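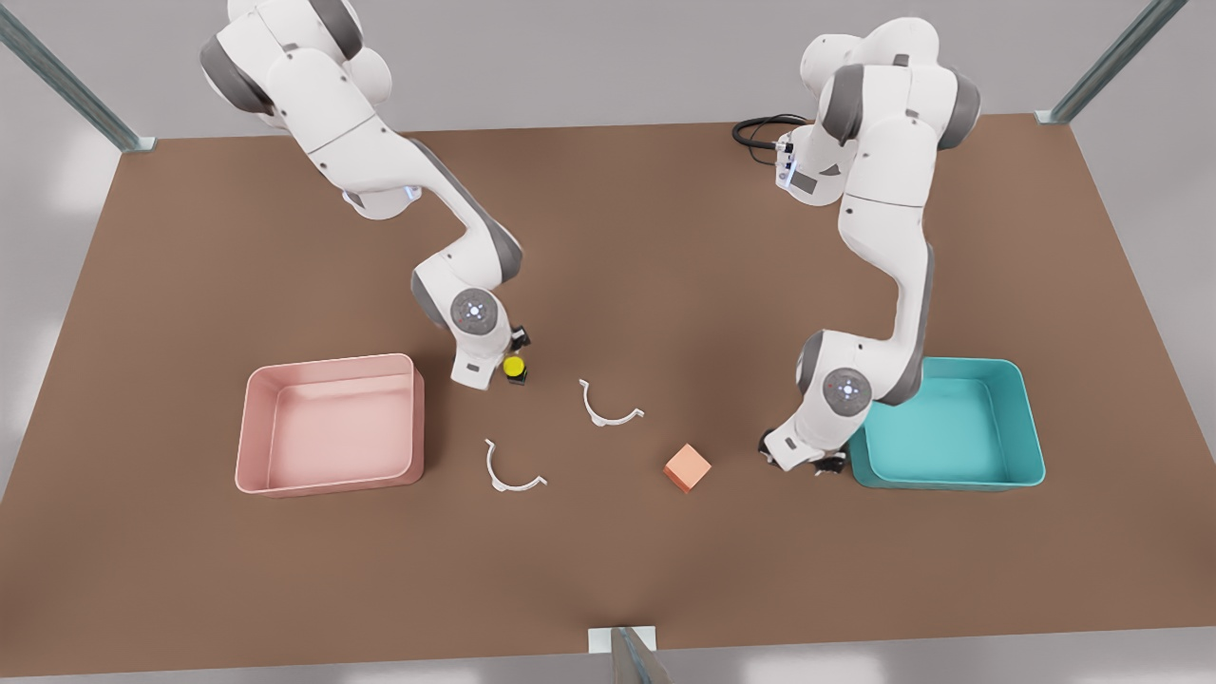 *Dos brazos blancos sobre una mesa marrón, en una imagen generada por ordenador.*

# El jardín de Jokevach reabre el sendero del estanque

Los que llevamos años parando en Jokevach de camino a la costa estamos de enhorabuena: el jardín vuelve a tener abierto, desde el 2 de agosto de 2026, el sendero que rodea el estanque viejo, ese tramo de sombra y piedra húmeda que tantos visitantes echaban de menos y que, para quien esto escribe, es con diferencia el rincón más bonito de todo el recinto.

El paseo arranca junto al portón de Stirko, el que queda más cerca de la estación (se llega andando sin prisa, con la acera siempre a la derecha), y va bajando entre arces y helechos hasta el agua. Se han repuesto los escalones de la cuesta, que estaban ya muy gastados, y se han colocado dos bancos nuevos mirando a la isleta, muy agradecidos a media tarde, cuando el sol se va por detrás de los cedros y las carpas suben a curiosear. También hay otra vez barandilla en el puentecillo, baja y discreta, así que quien vaya con niños puede cruzar bastante más tranquilo que antes.

Al final del recorrido espera la pequeña capilla de piedra dedicada a los caminantes. Es costumbre dejar allí una ramita verde antes de seguir viaje, y en la entrada se puede coger una del cesto a cambio de la voluntad. No hace falta ser creyente ni saberse ninguna fórmula: se deja la rama, se está un momento en silencio y se continúa. ¡Y qué bien sienta ese momento después de un trayecto largo en tren!
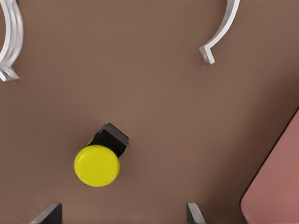 ## Horarios, té y cómo llegar

El jardín abre por la mañana y cierra al anochecer, y la entrada sigue siendo gratuita. El recorrido completo del estanque tiene tres paradas con panel explicativo, que cuentan la historia del lugar desde los tiempos en que era huerta de un monasterio, y se hace cómodamente antes de comer. Conviene llevar calzado con buena suela, porque la parte de la orilla guarda humedad incluso en verano.

La casa de té Jolladard, justo enfrente del portón, mantiene su terraza y ha vuelto a poner en la carta el bizcocho de castaña, que suele acabarse pronto. Al lado, en la tienda Sundaram, se venden tazas, incienso, postales y un licor de ciruela de la comarca que viaja estupendamente en la maleta si se envuelve con un poco de cariño.

Para quien pueda elegir fechas, octubre es un mes precioso, con los arces encendidos y el estanque lleno de hojas, y está previsto que entonces haya dos tardes de música junto al agua, también de acceso libre. Hasta entonces, el verano tiene sus propias razones: menos gente en el sendero, cigarras a todo volumen y una sombra que se agradece de verdad. Desde la estación basta con seguir los carteles de madera que indican el portón de Stirko.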